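Cleaning a Wood-Grain Laminate Table

Posted 7/18/19 by Rosine Lemaire

Clear the table completely and brush off any crumbs with a dry cloth. Grit left on the surface will get dragged around once you add water.

Mix one teaspoon of dish soap into 300 ml of warm water. Dip a microfiber cloth, wring it out hard, and wipe along the grain from one end to the other. Go easy near the edges, where water can work its way under the laminate.

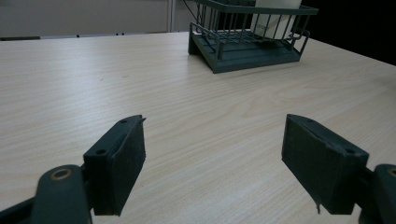 Pale beige laminate with a few tiny dark specks. Look across the surface toward the light to find them.

For specks that stay put, lay a damp cloth over them for 7 minutes, then rub lightly with your fingertip through the cloth. Don't use scouring powder or steel wool. A plastic scraper held nearly flat will lift dried glue.

Wipe again with plain water and dry with a clean towel. Skip the furniture polish, as it leaves streaks on this kind of top.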